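# The yellow years
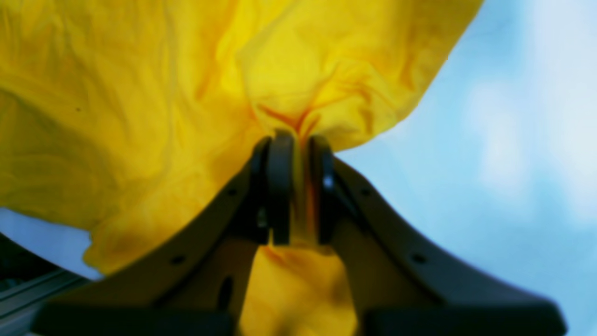
Yellow cloth, thin enough to let the light through.

Widad Khasawneh keeps her dyed cloth in a steel cabinet at the back of the Darkulmont workshop, sorted by colour and then by weight. The yellows take up the three lowest shelves. She has been buying and dyeing thin fabric for nine years, and yellow is still the colour she is asked for most.

Her customers are mainly small festivals and theatre companies that want flags, canopies or long hangings for a stage. A school in Yule ordered 47 banners last August and wanted every one of them the same lemon shade. She dyed them in two batches and threw out the first.

"It went green in the rinse," she says. "Only a bit, but you put it next to the others and you couldn't look at anything else."

Thin cloth behaves differently from the heavier stuff people know from curtains and tablecloths. Hold it up to the sky and the single layers go pale, while anything doubled over turns a deep mustard. A canopy that looks flat and even on the cutting table will show five or six yellows once it is up. Khasawneh tells customers this at the start and sends them a metre to hang in their own backyard before they pay a deposit.

Creasing is the other thing they ask about. She doesn't iron finished pieces before delivery. They get rolled on a cardboard tube, and most wrinkles picked up on the trip drop out after a night on the line. The ones that stay are usually at the gathering points, where the fabric has been bunched and tied. She suggests moving the tie a hand's width along each time the piece is used.

Italo Villa does the sewing, in the front room where the light is better. He came to Darkulmont from a sailmaker's loft in Lenus and brought his own machine. He hems most pieces with a narrow double fold, though some customers now ask for a raw edge, and he has stopped arguing with them about it.

"It frays, they know it frays," he says. "I run one line of stitching a centimetre in and leave it at that."

Last year the two of them went through 3,356 metres of cloth. The biggest single job was a 300-metre order for the Kivent street parade, cut into lengths that people carried over their heads down the main road. Some of it came back with grease on it, and some didn't come back at all. What could be washed is in the cabinet, on the bottom shelf, waiting for the next parade.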